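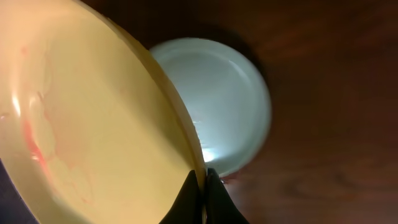 Wrist camera or head camera for bowl handling?

Kanbridge_Bench
2021-05-23
We trained the same policy twice on the table clearing task, once with wrist views and once with the head view only. 3245 demonstrations in both. Wrist views did better on rim grasps, where you need to see both fingers on the edge. My conclusion is that the head view can go.

mastia4
Not convinced. How many held-out bowls?

Kanbridge_Bench
13, none of them in training.

pirk_lozano
I'd keep the head view. With two arms over the table it's the only one that shows where the other gripper is -- and a sponge over the board on one side tells you nothing about the plate on the other.

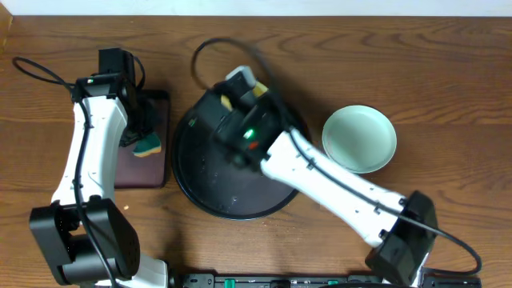

Try dropping it for a two-arm task and count the collisions. We did that at Pirkthorpe in August and went back to both within 2 days.

mastia4
Agree with Lozano. Rim grasps are one part of the job.

Kanbridge_Bench
Fair. I'll rerun with 4 seeds and both views -- Aigars has the logs.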